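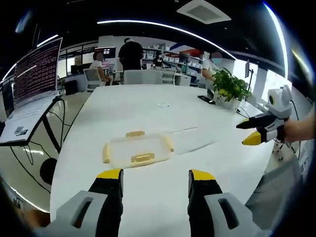 Clip-lid food box, four yellow tabs, on the long white table.

November, bindery notebook

Stakbridge ledger, continued from the last entry. Spine lining came off in the morning. The old glue is animal glue, dark and very brittle on the head half, still tacky under the tail half where somebody has been in before with something white. I left a methyl cellulose poultice on the dark part and scraped with the bone tool, working from the middle toward the ends. The white stuff does not respond to water. It swells a little with ethanol and then rolls off under a fingertip, so I did that part dry, with a swab, in short passes. Slow but clean enough.

Sewing is sound except at the first two sections. The thread is broken at the second tape and the first section is hanging on by one loop. Plan is to resew those two through the existing holes and link down into the third. I do not want to pull the whole book. Nelly Huamán looked at it after lunch and agreed, but she wants the fold of section one guarded with tissue before any needle goes near it. Fair point. The fold is split from the tail up to the second tape and the paper is soft there.

Paste

New batch of wheat starch paste. The last one went sour on the shelf and I threw it out. One part starch to five parts water by volume, soaked first, then cooked in the double pan with constant stirring. It went translucent later than I expected and I gave it 17 minutes after that. Left to cool with film on the surface, then through the sieve twice. First pass lumpy, second pass good. For tissue repairs I thin it to the consistency of cream, for the lining I leave it nearly as it comes from the sieve.

Notes on keeping it:
– Small clip-lid boxes are better than jars for this. A flat spatula reaches the corners and the rim wipes clean.
– Only fill to halfway.
– Write the month on tape on the lid. The last one had nothing on it and three of us used it.
– Wash the gasket groove separately, old paste sits in it.
– Nothing goes back in the box once it has been on a brush.

We tried thymol years ago and I do not want it in the room again. Smaller batches are the answer. If it smells of anything other than flour it goes down the drain with plenty of water.

Tissue

Toned two sheets of the Bavgate tissue with dilute acrylic, raw umber with a touch of yellow ochre. First sheet too pink when dry. Second is close to the ledger paper on the rectos but too warm for the versos, which have been in the dark all this time. I will use the second sheet everywhere and put the repairs on the inside of the folds where it matters less. Tore the guards along a water line, kept the fibers long.

Grain check on the new lining paper: the label says long and it is short. Marked the whole roll in pencil. Anybody who cut from it before today should check their work, it will pull.

Press

The Prokopenko nipping press is sticking again at the bottom third of the screw. I took the platen down, brushed out the thread and put on a very small amount of light oil. Better, still not free. There is a burr on one turn that you can feel with a nail. I have not filed it. If it gets worse we should ask someone who knows screws before one of us makes it unusable. Meanwhile use boards to bring the work up so that the platen never has to go that low.

Also the left-hand pressing board has a dent on one face. Turned it over and wrote THIS SIDE OUT on the dented face.

Leather

The calf for the reback arrived from Zultilport. Color is good, a mid brown that will take a little stain. Thickness is less good. It measures fine along the backbone of the skin and gets stretchy toward the belly, so the spine piece has to come out of the middle and we lose more of the skin than I had costed. Cut the spine piece with 14 mm turn-ins at head and tail and 60 mm extra in width for going under the old sides. Pared the long edges on the stone. The knife needed stropping every few strokes and I should have resharpened it before starting. One thin spot near the tail, does not go through, will sit under the board edge.

Test strip stained and left to dry by the window. The first coat dries patchy unless the leather is damped all over beforehand. Second strip, damped first, came out even. Do it that way.

Lifting the old leather on the boards: front board came up easily with the thin knife. Back board is stuck hard along the joint and the surface starts to powder if I push. Stopped there. I will put a coat of consolidant on it, leave it overnight, and try again with a warm spatula.

Left to do on this one

Guard the fold on section one, then section two. Resew both. Check that the endbands will hold, the tail one has lost its core for a short stretch. Line with tissue first, then with the paper, once we have some that is really long grain. Back board leather. Then the reback itself.

The Stakbridge people asked whether the loose receipts at the back can be bound in. No. They go in a folder in the same box, in their present order, and I have written back to say so. There is a pressed leaf between two of them and I have left it where it is.

Out of blotter in the large size. Low on ethanol. Order both together.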